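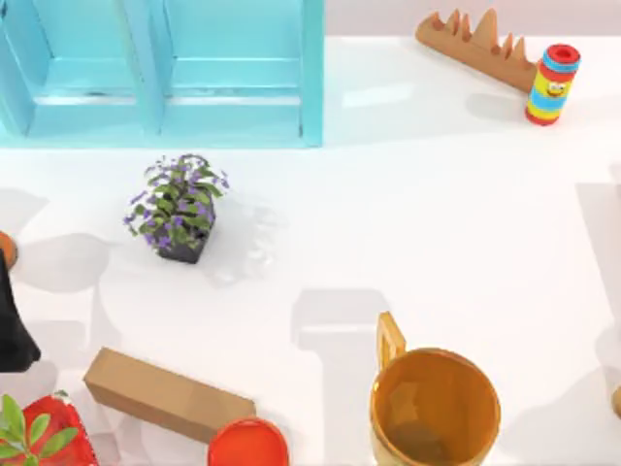 Costine > Workshop notebook > Awards and recognition > December

Print this page | E-mail this page

December, 8:40 a.m. Trophy blanks for the staff awards, second batch

Carried over from the first batch: engraving depth uneven on the sponsor plates, worst at the lower left corner. Omprakash put it down to the fixture. Checked the fixture with the dial indicator and he is right, the left stop sits low. Shimmed it and cut a test plate in scrap. Depth now even to the eye and to the fingernail. Left the shim in and marked the fixture with paint pen.

Plate text came through from Tolanport in its final form. Category names have changed twice, so the old files are in a folder called DO NOT CUT. Use only the ones with Akua's initials in the file name. Apprentice category is now "Apprentice and Trainee" and no longer fits on one line at the old letter height. Options were to drop the height or break the line. Broke the line. Dropping the height on one plate makes it look like a lesser award next to the others.

Brøndum is sponsoring the long service category and sent their logo as a low resolution picture. Traced it by hand. Took most of an hour. The trace is good enough for the plate but should not be used for anything larger. Asked Ea to get the vector file from them for next year.

10:15 a.m. Cut the first run of plates. Feed rate as in the first batch, new cutter. Burr on the trailing edge of the deep strokes, cleaned off with a nylon brush. Do not use the brass brush, it leaves a haze that does not polish out.

One reject: Oddur's name for the shortlist plate had a single d. The error was in the list, not in the cutting. Checked all the other names against the payroll spelling and found one more, Kyriakidis with a y for the second i. Corrected before cutting. Charalambos has been spelled right throughout.

1:30 p.m. Adhesive. Using the Dunutent two-part for plate to base. Last year's plates on the cheaper tape lifted in the warm room at the venue, and two winners went home with the plate in a pocket. Test pieces glued yesterday: hung 400 g from each overnight, no creep. Working time is 22 minutes at shop temperature, so mix small amounts. Wipe squeeze-out before it gels - after that it has to be pared off with a blade and marks the finish.

Costs so far, for Akua: 3370 for the whole awards job, blanks and plates together, against the quote. Freight not included. Lanyards and name badges for the night come to 124 and are on a separate order, please keep them off this one.

Open items

- Vector logo from Brøndum (Ea)
- Second proof of the judges' plate, wording still not agreed between Tolanport and us
- Box inserts. The old foam is cut for the narrower base and needs opening up on both long sides
- Return the borrowed dial indicator to Oddur

4:50 p.m. Glued the first set, clamped, left to cure. Bases to be felted tomorrow after the clamps come off. Spare plates are in the top drawer, backing film still on.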